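Clock offsets between paired grippers, and what I did about them

March 9, 2025

I left the last post with the pose filter rejecting far too much data and no good explanation for it. I now have an explanation. It is a dull one, and it cost me most of a fortnight.

For anyone arriving from a search: Trusetti is the ingest tool I maintain. It takes recordings from hand-held grippers, works out where each gripper was, and writes out trajectories that a policy can be trained on. Pokham is the tracker it calls. Both were written with one gripper in mind and later stretched to two, and the stretching is where the trouble started.

With one gripper there is no relative pose to get wrong. With two, the left and right streams each carry their own clock, and the policy cares a great deal about where one hand is in relation to the other. Pokham assumed both clocks started together. They did not.

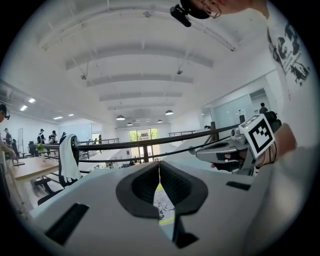
Relative pose can be had two ways. One is to track each gripper against the room and subtract. The other is to look from one gripper at the marker carried by the other, when the geometry allows it. I had been treating the second as a sanity check only. The white cube on the right-hand unit sits next to its camera and presents a square pattern to the left one, so a decent view of it gives an independent measurement of the same quantity. If the two answers disagree by an amount that grows with hand speed, and shrinks to nothing when the hands are still, the fault is almost certainly time and very little else.

That was the pattern in the residuals. I plotted the disagreement against angular velocity for 488 episodes and got a straight line with a bit of fuzz on it. Somkiat Boonchu looked at the plot for a few seconds and asked why I was still fitting extrinsics. I had no answer to that, so I stopped.

The fix went in as a separate stage called Bisgaard. It does three things in order. First it resamples both gyro streams onto a common grid. Then it takes a coarse offset from the start-of-episode gesture, where the operator knocks the two grippers together. Last, it refines the offset by minimising the marker residual over the whole episode, with the search limited to 20 ms either side of the coarse value. I tried a wider window and it found false minima in any task with a repeated motion, such as wiping or folding.

One thing I got wrong the first time: the refinement should only use frames where the marker is seen well. My early version weighted every detection the same. Detections near the rim of a fisheye lens are poor, because the corners are smeared over few pixels and the distortion model is at its weakest out there. I now drop anything past a set angle from the optical axis and scale the rest by corner sharpness. The cut-off is a config value, rim_limit, and the default is conservative.
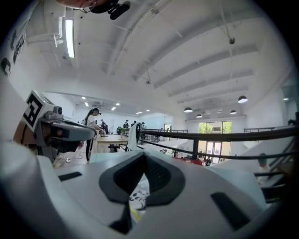
The other change is in how the tracker handles people. Pokham's map building would pick up features on anyone standing further back, hold on to them, and then drag the map slightly when they walked off. Most of the time the effect is small. In a large open room with a plain ceiling it is worse, as there is less fixed texture to outvote them. I added a motion mask and a rule that a feature must survive 9 keyframes before it can be used in the global solve. Mapping is slower as a result. I can live with that, as it runs offline.

Remaining problems, in the order I expect to look at them:

Offset drift within long episodes. Bisgaard fits a single constant. For short tasks this is fine. For long ones it needs a slope term as well.

The knock detector fires on doors and dropped objects. It wants a check that both gyros saw the same impulse.

Skollar, the replay viewer, still reads the old time field and so shows the streams unaligned. If you open a new file in it and the hands look out of step, trust the numbers in the file.

Version 2 of the episode format stores the offset and its residual next to the raw timestamps, and the raw values are never overwritten. Old files can be converted with the upgrade command, though you will need the original gyro logs. The slope term should be ready in April, and I will post the residual plots for it then.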